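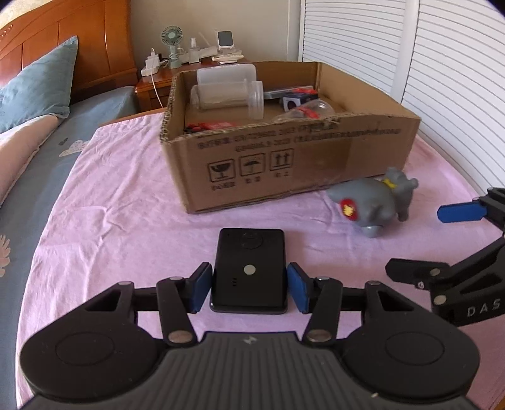

*Box on the bed, spare room, first go at sorting*

**Packing a mixed box – what goes at the bottom?**

**tistholm_lane** wrote:

We move in November and I've started on the spare room. The box is a brown cardboard one we had a delivery in, with the glass, umbrella and arrows symbols on the side. So far it's got a clear plastic container on its side with the lid stood up behind it, a clear bottle and a few small bits. The grey toy elephant is next to it, waiting for a decision. Still to come off the nightstand are the little green fan, the power strip and the phone stand.

Do I carry on filling the one box or start a second for anything with a cable? It's only a 40 minute drive, but the boxes will sit in my brother's garage for a fortnight first.

**Griltine** wrote:

Second box for cables. I did a whole house in mixed boxes once and spent the first evening looking for an extension lead.

Also put the lid on that container and fill it with the small bits. Lying on its side like that, it's not the best use of the space in the box.

**Lajos Dobos** wrote:

I'd disagree about the cable box. A cable should travel with the thing it belongs to. Wind the fan lead round the base, put a rubber band on it and pack the two together. A box of loose cables gets opened once and then lives in a cupboard for years.

The power strip is different. That goes in the bag you keep with you, along with the kettle.

**Griltine** wrote:

Fair enough on the fan. I still want chargers in one place.

**Linitwood** wrote:

Is that bed going to be slept in before the move? If not, use the quilt. The blue-grey one with the clouds would wrap the fan and still leave enough to fill the gaps. The pink blanket is already folded so it can go flat on top.

I wouldn't pay for bubble wrap for any of this. I bought a 200 metre roll for our last move and most of it is still in the loft.

**tistholm_lane** wrote:

The bed is for visitors and we've got my aunt coming, so the quilt stays out until the last week. I can use towels.

There's a spray bottle on the nightstand as well. Empty it or tape the trigger?

**Thevar** wrote:

Empty it. Tape comes off, and a garage gets cold at night in November.

More important is the bottom of the box. Reused boxes go there first. Run two strips of tape along the seam and one across, and do it before you put anything else in. The symbols on the side only help if you keep it the right way up, and whoever is carrying it won't look. Write FRAGILE and the room on the top and on two sides.

**Lajos Dobos** wrote:

Agree with all of that except FRAGILE. If every box says it, it stops meaning anything. A plastic tub and a fan aren't fragile. Write "spare room – nightstand things" and leave it.

**Thevar** wrote:

Fans have blades. I'd still write it.

**Linitwood** wrote:

And the elephant?

**tistholm_lane** wrote:

The elephant won't lie flat with its trunk up like that, so it's going in last, standing, with a towel either side. I've taken everything out and taped the base. The fan is getting its own small box with its lead. I'll do the wardrobe next and will probably be back with questions about hangers.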